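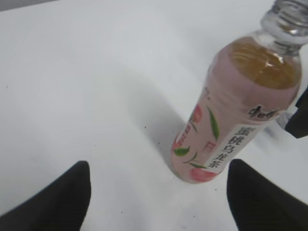

How long does a bottle of peach oolong keep once you've opened it?
Two days in the fridge is my limit, with the lid screwed on properly, and I'd rather you finished it the same afternoon.

I ask because three of you wrote in after the last newsletter with more or less that question, and because Nesrin Taşdemir left a half-drunk one on the shelf in the hall at Kumcombe for long enough that Şükran Soylu had to have a word. (Sorry, Nesrin. It was going to come out sooner or later.)

So, peach oolong. I came to it late. I'm a builder's tea person, strong and with milk, and when Ikechukwu Shehu first handed me a bottle of cold tea with peaches on the label I was only being polite. Then I drank the lot on the walk home and went back the next morning for another! The kind I buy has a pale pink label with green tea leaves among the peaches, and the name runs down it in Chinese: 蜜桃乌龙茶. I can't read any Chinese, but Hacer Ersoy's neighbour tells me the first two characters are honey peach and the rest is oolong tea, so if you copy them on to a scrap of paper and show it at the counter you should get the right thing. Sezer on the corner keeps a few on the bottom shelf of the fridge, behind the lemonade, and they've promised to order more for us.

Now, how to drink it. Cold, but not icy. If it's straight from the back of the fridge you lose most of the peach and just get the slightly toasty oolong bit, so I take mine out and leave it on the side while I make a sandwich. Duygu Baysal has hers over ice with a slice of lemon, and I think the lemon bullies it, but she's made it that way for all of us and there were no complaints. Some makes are a lot sweeter than others, so do read the back if you're watching your sugar. 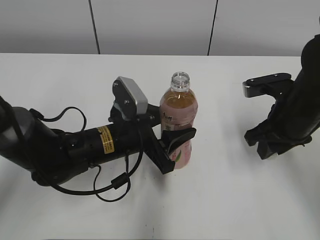 Once the cap's off I pour it into a glass and put the cap straight back on, partly for the smell – open tea picks up onion from a fridge faster than you'd believe. And please don't drink from the bottle if you mean to save some for tomorrow.

We're having a tasting at Kumcombe after the December rota is sorted. Hacer is bringing a proper loose-leaf oolong to brew hot, and I'll do a jug of the bottled stuff next to it so we can compare. There's room for 22, and 14 of you have already put your names down, so don't hang about. It's 50p towards the cups. Bring your own mug if you'd rather, and if anyone has a big glass jug with a lid that fits, could you let me know before the weekend? Mine leaks.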